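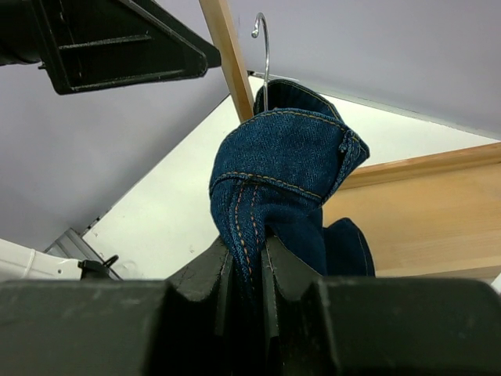
Monday – vat room

Vat 922 is flat again. Came in, lifted the lid, no bronze skin on top, liquor gone from yellow-green to a sort of dull teal. Smell weak. It was fine when I left so I'm guessing the lid was off overnight, or the cold got to it. Or both.

What I did, in order, so we don't do it twice:

- warmed it slowly with the band heater on low, no stirring for the first part
- checked pH with strips, low. strips are old tho, the pack from Plondo has been open since spring and the colors don't match the card any more. need new ones
- added lime, a spoon at a time, stirred in one direction, let it sit
- fructose dissolved in hot water first (NOT dry, see the lumps from last time)
- lid on, blanket on, walked away

Checked after coffee. Some coppery film at the edge, flower starting in the middle but thin. Liquor still too blue for my liking. Dipped a cotton strip anyway, came out green, turned in the air but pale. Rubbed off on my thumb when dry. So the color is sitting on top of the cotton and we are still short on reduction. Left it alone until after lunch.

The other vat (the small one, henna) is going great and I did nothing to it. Typical.

**Stock**

Used 300 g of the Rilletum indigo to start the replacement vat in case 922 doesn't come back. Paste, ground with marbles in the jar, ground for ages, still a bit gritty between the fingers. The Lonach powder wets out much faster but gives a redder blue, and we've promised the sample set in the cooler shade, so Rilletum it is. Only a scrape left in the tub. Reorder!!

Label the jars please. There are two white powders on the shelf with no label and I am not going to taste them. I think one is calx and the other is soda ash, put them both on the high shelf till somebody tests them.

**Dip tests, small vat**

Same cotton twill for all of them, scoured the long way, wetted out before dipping. 3 dips each, aired fully in between.

Strip A – short dips. Even, light, nice. Slight streak at the clip end.
Strip B – long dips. Darker but less than you'd think, and patchy where it folded over on itself. Keep the cloth open under the surface, hands in the whole time.
Strip C – long dips, squeezed under the liquor before lifting. Best of the lot. No bubbles, no drips, no spots.
Strip D – dropped it to the bottom, into the sludge. Ignore strip D.

So: squeeze under the surface, lift slow, no splashing. Writing it on the wall.

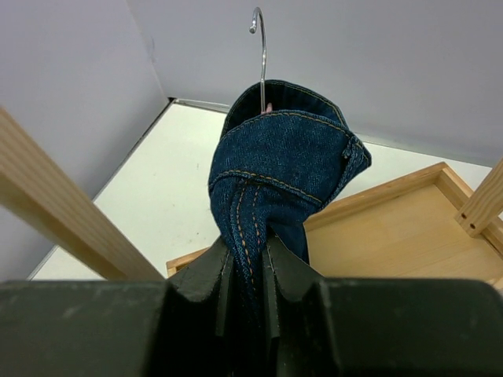 *Photo: Lonach workshop*

Back to rinsing. We lose more color in the rinse than we should, the sink was running blue right through the second change of water. Tried a vinegar rinse on half of strip B and plain water on the other half. The vinegar half is softer and a touch brighter. Plain half feels chalky, which is the lime. Will do vinegar on everything from now on, weak, then a proper soak overnight in clean water. Don't use the good bucket for it.

Crock test with a dry white rag: A fine, B bad, C okay. Wet rag: all of them mark, C least. I want to repeat this in a week when they've had time to cure, no point judging them today. Strips are pinned to the cork board in order, A on the left. Do not move them into the sun.

After lunch – 922 again. Better. Liquor clear amber when I pulled some up in a glass, film is properly coppery now and it closes over again after I break it. Test strip came out yellow-green and went blue while I watched, much deeper then this morning. So it was the cold plus low lime I think. Not dumping it. 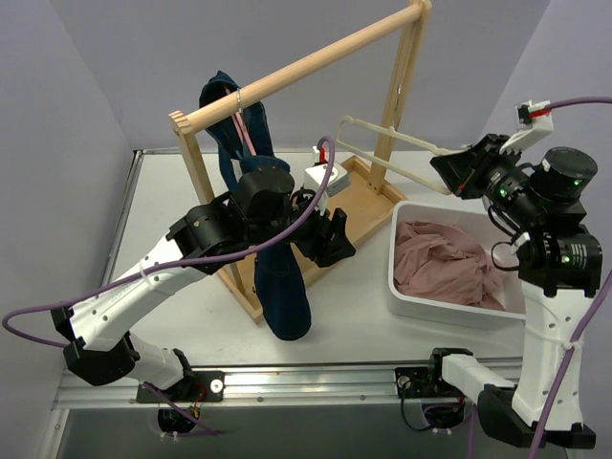 Lui

To do before the next session:

- new pH strips, not from the open pack
- Rilletum indigo, the big tub this time
- find the other thermometer
- 2 lids that actualy fit. the plywood one has warped and leaves a gap on the window side, that's probably our whole problem
- drain hose is dripping at the clamp again
- write up the shade names for the sample set, we keep calling everything "the middle one"

Heater on low overnight, blanket over, stir once in the morning and then leave it be. No dipping before the film is back.

Replacement vat: don't open it yet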